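Six months with a prepayment meter

25 Jan 2024

When I moved into the flat in Sakwood last summer I inherited a prepayment electricity meter. I'd always paid by monthly direct debit before, so it took some getting used to, and a few people have asked me how it works. I said I'd write it up once I had a winter's worth of figures.

The meter is in the cupboard by the front door. You top it up with a plastic key, which you take to a shop and put money on. The nearest place that does it is the newsagent on Jillis Road, and it shuts at six. The supplier is a small one called Vida. They took over the whole building before I arrived and I've had one letter from them, about the standing charge going up.

The standing charge is the part that catches people out. It comes off every day whether you use anything or not. I went away for two weeks in the autumn, switched everything off except the fridge, and came back to a good deal less credit than I'd left. If the credit runs out overnight you aren't cut off until the morning, but whatever you used in the meantime is taken from your next top-up. The same goes for the emergency credit. I've used that 2 times, both in November, when the cold spell started and I hadn't changed how much I was putting on.

Heating is the bulk of it. The flat has two old storage heaters and a panel heater in the bedroom, which I bought myself. The storage heaters charge up on the cheap night rate and are supposed to let the heat out through the day. The one in the hall does. The one in the living room is lukewarm by four in the afternoon – the landlord has had someone look at it and was told it was working as designed.

I wrote the meter reading down every Sunday-night equivalent, meaning whenever I remembered, and worked out the weeks from that. In the warm months I was using 73 units a week. In the coldest stretch it was almost 200. I know that isn't a huge amount for an all-electric flat, but paying for it in advance makes you notice it. 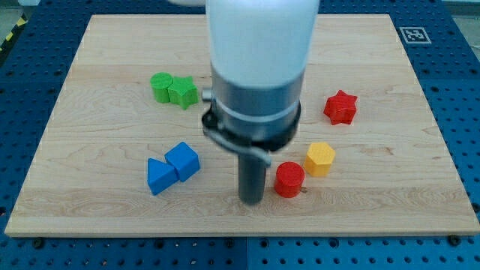 A reader in the same building wrote after my last post that the night rate on her meter had been starting an hour late ever since the clocks changed, so her heaters were partly charging at the day price. She had rung Vida, waited a long time, and been told to send in a photograph of the display at midnight. She did, and they put a small credit on her key. I checked mine and the clock was right, but it's worth looking.

I've asked about switching to a smart meter. Vida say they can fit one, still prepaid, and you'd top up from your phone. The engineer would come from a contractor called Trumeck and the earliest slot they offered was in spring. I've taken it. There's a question over whether the signal reaches our cupboard, and they won't know until they try.

Until then I'm keeping 100 pounds in a separate account for the key and topping up on the way home from work, before the shop shuts. I've also moved the washing machine to the night rate. The neighbours below say they can't hear it.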